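Notice to the Second Shift

The following was posted beside the time clock at the Nastemus plant in Pluvville on a Tuesday, shortly before the evening bell.

Employees of the Packing Hall are informed that Station 40 will pass to the Stonix system at the start of the coming week. The two operators now assigned to the station will be retained at their present grade and retitled Attendants. Attendants will not lift, sort or seal. They will observe, and they will sign the log.

The station has been worked by hand since the plant opened in 1907. Management wishes to record its appreciation.

The older of the two operators read the notice twice and went in to work. Her last task at the station, given on a half sheet from the office, was to lay blue tape where the machine would take its bearings. She had sealed cartons for Koutsoukos orders with a steadier hand than anyone in the hall, and she pressed the tape down with her thumb.
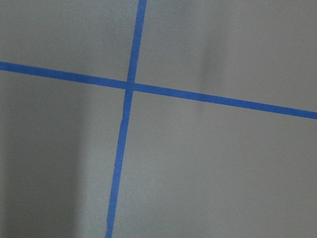 What does an Attendant do when the system stops?

The Attendant presses the call button, enters the time in the log and waits for a technician.

She asked her supervisor whether she might clear a jam herself, as she had always done. He consulted the procedure and replied that the question would be forwarded.

The system packed 341 cartons on its first evening. The operator signed for each hour in the space provided. In the column marked Remarks she wrote that the cartons for Koutsoukos were to be turned label outward, which the customer preferred, and which no instruction had ever mentioned.

The log was collected at midnight. The following evening there was a new sheet on the clipboard, and the column marked Remarks had been made wider.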